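Zasel Demonstration Station - Set-up Guide for Open Days
Section 6: Preparing and Running the Tabletop Demonstration

6.1 Purpose of this section

This section is intended for staff who present the Zasel station to visitors at Drunddale or at another site. It covers the simulated tabletop exercise only. For the live arm, refer to Section 7.

Revision date: 30 October 2019. This revision replaces the March issue, which should be withdrawn from all stations.

6.2 Before visitors arrive

1. Switch on the Zasel control unit and wait until the status lamp shows a steady green.
2. Start the Joo viewer on the presenter's screen and select "Visitor session".
3. Confirm that the visitor display shows the same view as the presenter's screen.
4. Set the speed limit to 100 millimetres per second. Higher settings are difficult for an audience to follow.
5. Place the floor barrier 200 centimetres from the visitor display.

Note: The Joo viewer does not save the speed limit when it is closed. Step 4 must be repeated after every restart.

6.3 Loading the cup and tray exercise

1. Open the exercise list and enter 277.
2. Press Load. The hand view opens with the gripper fingers apart.
3. Check that the red tray is to the left and the lavender cup to the right, with clear table between them.
4. Check that the tray is empty. If an object from an earlier session is still shown in it, press Reset and wait for the view to redraw.

In exercise 277 the cup begins on its side. An upright cup indicates that the beginner's exercise has been loaded by mistake, and the presenter should return to step 1. 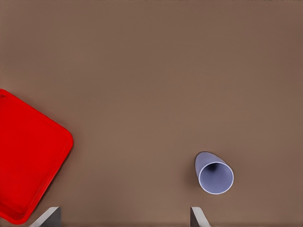

Visitors should be told at this stage that the task is to pick up the cup and set it down in the tray. The presenter should allow a short time for questions before the run is started - many visitors wish to know how the hand will approach a cup that is lying down, and this is best discussed while nothing is moving.

6.4 Running the exercise

1. Announce that the run is about to begin.
2. Press Start once. Do not press it a second time if there is a delay.
3. Keep the hand view on the visitor display until the run has ended.
4. If the cup is dropped or pushed away, allow the run to finish and then press Reset. A failed attempt may be explained to visitors in plain terms.
5. Invite no more than 6 visitors at a time to the presenter's desk.

Caution: The Joo viewer can also control the live arm. Before pressing Start, make certain that the output selector is set to SIMULATION and that the key has been removed from the arm cabinet.

6.5 Closing the session

1. Press Stop and close the exercise.
2. Return the speed limit to its normal value.
3. Enter the session in the Jostatel log, with a note of any fault.
4. Switch off the visitor display, then the control unit.

Faults that recur after a restart should be reported to the Drunddale office before the station is used again.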